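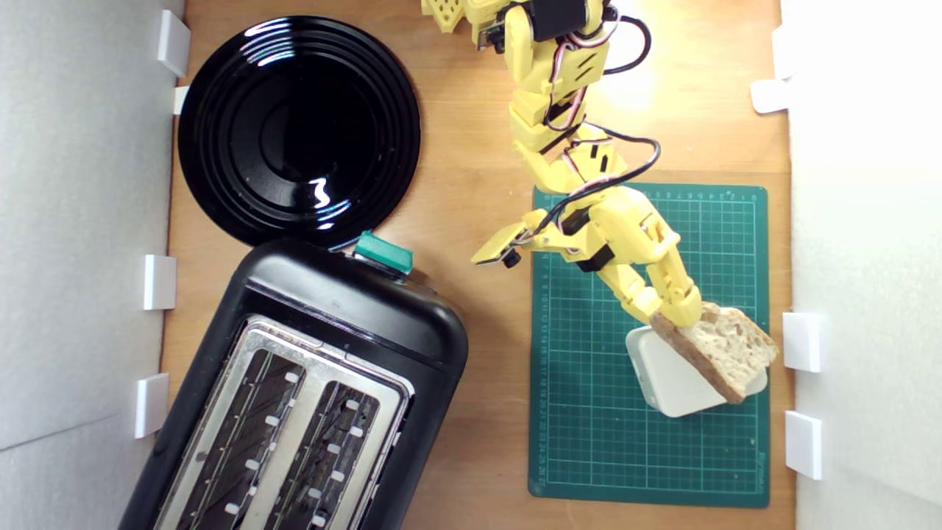 Fernuvley, May

I went to the Nurnasora open day for the toast, I'll admit it. A friend had told me there was a little yellow arm making breakfast in one of the booths, and by half ten I'd parked myself at the rail with a coffee and no plans to move!

It's a cosy set-up, white panels either side and a black toaster with a green lever, and the arm (they call it Rozīte) picks up a slice of bread and swings it across. Lovely to watch for the first few goes. Then it went for the slot, came in a touch too far over, and just kept pushing. The slice folded, the arm shuddered, and one of the motors started to whine in a way that made the whole front row step back.

The student running it hit the stop button and the arm flopped straight down onto the toaster with a proper clonk. Cutting the power means nothing holds it up, which I hadn't thought about at all. The toaster was unplugged, thank goodness, but there were kids leaning right in – I'd have liked a screen across the front.

They had a log up on a laptop: 1,686 tries so far, 429 of them marked as faults. Mostly squashed bread, she said, and 7 overheated motors. She let the bad one cool while we chatted, and I ate the crusts going spare. Next stop was the Vomonden stand, where the queue was out of the door.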